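# Creatine result on a drink mix looks short against the label. Moisture, conversion, or method?

**Gil** – posted 5 May 2019

I handle specs for a small online sports nutrition brand. The product is Windia, a flavored creatine drink mix: 302 g tub, 5 g scoop, label claim 3,000 mg creatine monohydrate per scoop. That is 600 mg of monohydrate per gram of powder.

We sent a retained sample to an outside lab. The certificate reads "Creatine (HPLC-UV): 511 mg/g". Times 5 g, I get 2,555 mg per scoop, or 85% of claim. The blender swears the batch sheet is right and no overage was planned.

Other details:

- Base is citric acid, maltodextrin, flavor, sucralose, silica
- The sample sat in an opened tub from September until it was shipped
- Creatinine was not on the test order
- One result only, no duplicate

Is the batch really 15% short, and do I need to change the label?
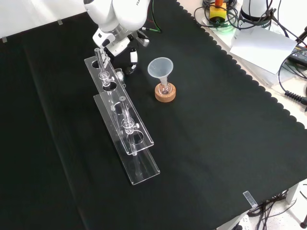
## Zindotau

It isn't 15% short. Check the units before anything else. Many labs calibrate against creatine and report on an anhydrous basis. Your label declares the monohydrate.

Molecular weights:

- creatine, anhydrous: 131.13
- creatine monohydrate: 149.15
- ratio: 0.879

So 511 mg/g anhydrous is 511 / 0.879 = 581 mg/g as monohydrate. Per 5 g scoop that is 2,906 mg, or 97% of claim. Call the lab and ask which form the number refers to. If they say it is already expressed as monohydrate, ignore the conversion and your original math stands. Don't apply the factor just because it gives you the answer you like.

The remaining 3% is a separate issue. In the order I would check:

1. **Sampling.** Creatine and maltodextrin rarely have the same particle size, and a tub that has been shipped tends to segregate. Scooping off the top is not a sample. Blend or riffle the whole tub, then pull duplicates.
2. **Water pickup.** An opened tub with maltodextrin and citric acid in it will gain moisture, and every gram then contains less of everything. Get loss on drying for the opened tub and for a sealed one from the same lot. Keep the oven temperature low, or you drive off the hydrate water too and the figure means nothing.
3. **Conversion to creatinine.** Slow in dry powder, faster once acid and moisture are both present. Order creatinine by the same HPLC run. Each 1 mg of creatinine accounts for 1.32 mg of monohydrate.
4. **Sample prep.** Creatine monohydrate dissolves slowly in cold water. Undissolved material goes out with the filter and reads low. Ask for the extraction volume, temperature and time.

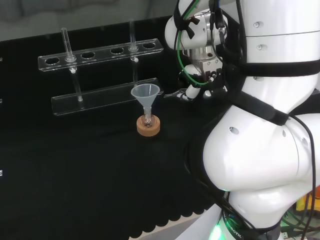 *Clear acrylic tube rack and a small funnel on black cloth.*

Whatever the cause, 97% is not a pass. For an added ingredient in a US dietary supplement the usual reading is that content has to be at least 100% of the declared amount through the end of shelf life. Lab variability gets considered, but I would not plan a formula around it. Rerun from a sealed tub, in duplicate, reported as monohydrate, with creatinine. If that also comes back under 600 mg/g, fix the formula before you touch the label.

On overage: size it from stability data. Adding a flat percentage hides the problem until the flavor or the acid level changes.
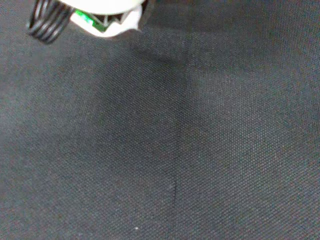 Also ask for the measurement uncertainty. If the lab quotes plus or minus 3% and you have a single injection from a single scoop, you can't tell 97 from 100 anyway.

## Bradwood

just put more in. we run a bit over on everything and never had a complaint

## Bradwood

ok, to add something useful: weigh the scoop. Ours were specified by volume and the powder packed down in transit, so a level scoop was heavier than the label said. That goes the other way from your problem, but the serving weight on the panel has to match what comes out of the tub. Also 302 g divided by 5 g is 60 servings with 2 g left over, so check how that's stated on the panel.

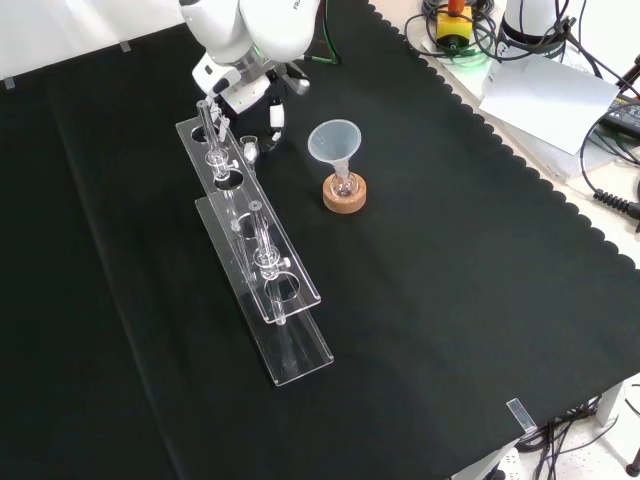 *Two glass tubes in a transparent rack.*

## Gil

Lab confirmed the result is anhydrous, and the conversion factor was missing from the certificate. Sealed tub going out in duplicate with creatinine and loss on drying added. Extraction was at room temperature – I've asked them for the time and volume.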